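A Wednesday at Gradlow: can machines do the chores yet?

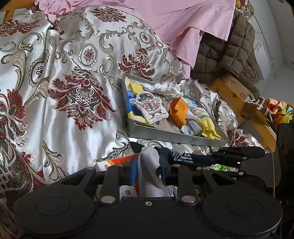
Can a machine tidy a bedroom by itself yet?
Parts of one, slowly, and with a person standing close by. Going by what I saw on the visit, picking up one soft thing and putting it somewhere else is fairly well in hand, while sorting, pairing and folding are still hit and miss.

I'd been looking forward to the Gradlow open day since March, and it was worth every minute of two trains and a bus that didn't want to stop. Gradlow is an old carpet works on the edge of Gorkstead, now split into workshops, and once a year the tenants throw the doors open and let anybody wander round. Last time I went it was mostly pottery and bicycle frames. This year half the ground floor was given over to robots doing household and shop-floor jobs, and I don't think I sat down until the tea urn appeared at four.

Doors opened at ten. They were letting people in by groups of 15, which sounded like a nuisance but meant you could get right up to the benches and ask things. My group had two laundry workers in it, a retired bus fitter and a family with a very patient toddler, and the questions were far better than mine.

First stop was Arnel, who work on what they call soft goods – clothes, bedding, towels, anything that changes shape when you touch it. The sock problem took up most of the talk and I could have listened to it twice. A mug is the same mug whichever way up you find it. A sock can be balled, flat, inside out, or wrapped round another sock, and grabbing hold of one is no promise that you've only got one. Two fingers closing on a pale grey sock with a dark, stripy-banded one tangled up in it is the everyday case, and a person sorts it out with a little shake and doesn't even notice. Teaching the shake is the hard bit!

They're also keen on mess. Patterned bedspreads, shiny satin, a crumpled sheet, a coat bunched up by the bed, a tray with a cloth and odds and ends in it: all of this is what bedrooms look like, and a system that has only ever practised on a plain table gets muddled by it. The woman giving the talk said their early attempts kept going for the flowers printed on a duvet cover. The bus fitter liked that very much.

Their arm did a live run with a basket of 125 items. We didn't stay for the whole lot, but in the time we were there it moved shirts and tea towels across steadily, fumbled one vest three times and then dropped it on the floor, where it stayed. One of the laundry workers reckoned she'd have finished the basket and had a coffee. The Arnel people agreed with her straight away, which I thought was nice of them.

Folding was on the next bench. A square towel came out neat enough for a cupboard. A child's jumper came out as a sort of parcel. I asked when they'd expect to do fitted sheets and got a laugh from the whole table.

Upstairs was Yupanqui, and a completely different feel – this is shop-floor work, packing and shelf filling, with boxes of known sizes arriving the right way up. Here the machines looked properly at home. They had a cell putting jars into cartons, and the target on the whiteboard was 400 cartons a shift. It hummed along the whole time I was in the room with only one stop, for a split carton, and that was cleared by hand. They were very open that it can't restock a shelf a customer has been rummaging in. Somebody still goes round and straightens things first.

I had a go at steering an arm myself, by the way, with a pair of handles and a screen. Five goes to lift a flannel. My respect for whoever does this all day went up a great deal.

Where does that leave the rest of us and our washing baskets? I came away cheerful. Two years ago the one demo I'd seen, at another fair, had a robot picking up wooden blocks of the same size. Now they're working on knotted laundry on busy bedding, in public, and letting us watch it go wrong. For lifting, carrying and putting things in a tub, I can see something useful in a care home or a big laundry fairly soon. Putting pairs together and back in the right drawer, I'd still do it yourself.

Practical bits if you're going next year. Entry is free but the afternoon groups fill up early. There were 200 places on the day and they'd all gone by lunch. The café only takes cards. Stairs to Yupanqui are steep, the lift is round the back by the bins, ask at the desk. Last bus to Gorkstead station goes at twenty to six and it does leave on time, even if the morning one doesn't.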